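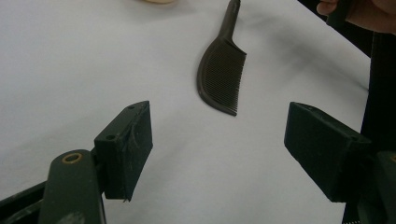
A comb between the fingers of a hand-held gripper at Narkstead.

Brahim El Idrissi spent most of April at a table with a gripper in each hand. He did each task the way he wanted the robot to do it, up to 200 times a day, and the recordings went to Wevovier for training.

A new person needs 11 days to get good at it. The usual fault is speed. People grab the way they would with bare fingers, and the robot arm can't follow. 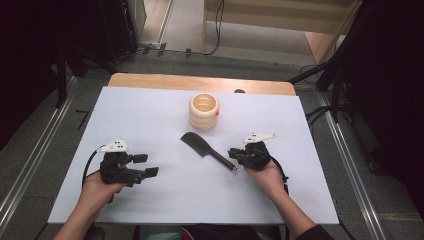
Cherkaoui thinks the slow ones make better teachers, and he would take 10 clean runs over a full day of rushed ones.

Runs with a pause or a fumble are kept if the person recovers. Narkstead tried remote control first, with the operator steering the arm from a desk. Each run took 15 minutes to set up.
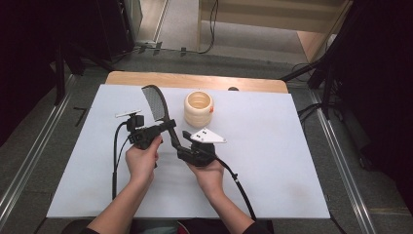

According to Bensaid, remote control still has its place, mainly for checking what the arm has learned. El Idrissi goes back to the table next week to start on drawers.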